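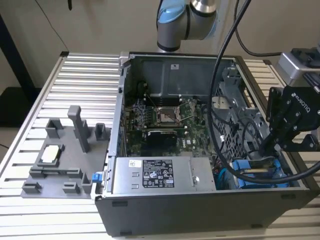
#### Figure 1. Desktop tower on its side with the side panel off.

## 3. How I Collected the Dinner Stories

I should say up front that I love eating out, and that I started this project after a long argument with Seren Rees over whether anybody means it when they call a restaurant "romantic." She thought the word was filler. I thought it meant candles and a tablecloth. We were both a bit wrong, but I'll get to that in Section 4.

### 3.1 Where I looked

Everything comes from Stestelmont, a small resort town with a main street full of pancake houses, a lot of parking, and a handful of places where you might put on a nice shirt. I picked seven restaurants. Four take reservations and three don't, and I kept that split on purpose so I could see whether waiting for a table changes how people talk about the rest of the night. (Oh, it does!) The fanciest of the bunch is Bruvska, up the hill road, where the waiter folds your napkin again if you get up. The plainest is Edwards, which has paper placemats and a really excellent trout.

I read 482 written reviews of these seven places, all by visitors staying at least one night in town. I left out anything written by locals, anything shorter than two sentences, and anything that was only about the parking. That last rule cost me more reviews than I'd like to admit.

### 3.2 Who I talked to

Reading reviews only gets you so far, so I also sat down with 38 people who had eaten at one or more of the restaurants. Most were couples, and I talked to each partner alone first and then both together. Prys Foulkes talked me into doing it that way, and I'm so glad he did – people remember the same dinner very differently. One woman told me all about the view and the little lamp on the table, and her husband told me the bread was cold. Same table, same night, and each of them was a bit surprised when we compared notes.

The interviews ran nearly 30 minutes apiece, though a few went long when dessert came up. I asked everybody the same opening question: "Tell me about walking in." I didn't bring up romance at all unless they did. If they used the word, I asked what made the place feel that way and then I kept quiet, which is hard for me.

### 3.3 Sorting it all out

Eleri Nicholas and I each read every review and marked the bits that had to do with mood. We had labels for lighting, noise, seating, service, dress, price, and food, and a last one we called "company" for remarks about the other person at the table. A single review could get as many labels as it needed. When we disagreed we talked it over, usually with snacks, and if we still couldn't settle it we left the bit out.

Noise gave us the most trouble. Somebody writes that a dining room was "lively," and is that praise or a complaint? Eleri leaned toward praise and I leaned toward complaint (I like a quiet dinner, and I can't pretend that doesn't color things). In the end we only counted noise as a plus or minus if the writer said so in plain words.

Dress was another tricky one. Visitors on vacation often hadn't packed anything fancy, so "dressy" could mean a jacket or it could mean jeans with no holes. I kept the writer's own meaning wherever I could find it. One couple had bought a tie on the way to Bruvska and the tie got more lines in their review than the duck.

### 3.4 A few things to keep in mind

Stestelmont is one town, and people go there already hoping for a nice weekend, so they may be kinder than they'd be at home. The opposite happens too: a rained-out hike or a bad motel bed can follow you right into the restaurant and sour the soup. I asked about the rest of the trip in the interviews, but the written reviews mostly don't say.

I've also eaten at all seven places myself, some of them more than once, and I have favorites. Eleri hadn't been to any of them before we finished the labels, so where her reading and mine pulled apart, I've noted it beside the results in Section 4.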